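Robot arm takes over the coffee packing at Nanwood, and the packers take over the robot arm

Idusville – The variety boxes that Nanwood sends out to offices across the county used to be filled entirely by hand, by people who could tell a dark roast from a decaf without looking up from a conversation about somebody's wedding. Since January, part of that job has belonged to a robot arm at the company's Idusville packing room.

The arm picks single-serve coffee pods and drops them into trays, 2,000 on a good shift. It has two black fingers, no opinions about the radio station, and a strong preference for a clear work surface, which the packing crew has learned to respect. A mug left on the table at the wrong moment can stop the whole line.

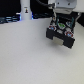
Three jobs, rearranged

Nanwood says no one was let go. The three packers who worked the variety line now have the title of cell operator, along with a small raise and a great many more passwords. They load the pods, set up each order on a screen and step in when the arm pauses to think things over.

"My wrists feel terrific," said Clive Tapley, who packed by hand for six years. "My patience is another matter. I used to be tired at the end of the day from working. Now I'm tired from waiting to see if I have to."

Tapley said the hardest part was giving up the rhythm of the old line. Orders came in, people talked, boxes went out. The new setup keeps everyone at a separate station, and the talk has moved to the break room, where it competes with the microwave.

The work itself is picky. Pods are light, the foil lids catch the light, and an office that ordered Dark Magic tends to call if it gets hazelnut. A small camera at the gripper gives the operators a close look at the lids, and they can check the label on their own screen before they let an order through. 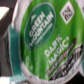
What comes next

Sukprasert, the integrator that installed the cell, is due back to train the crew to adjust the picking routine without calling for help. Tapley has signed up, mostly, he said, so he can stop being on hold.

Nanwood plans to put a second arm in its Purnmont warehouse if the Idusville numbers hold up. Workers there have been invited over to watch the first one. They have asked whether lunch is included – the company is looking into it.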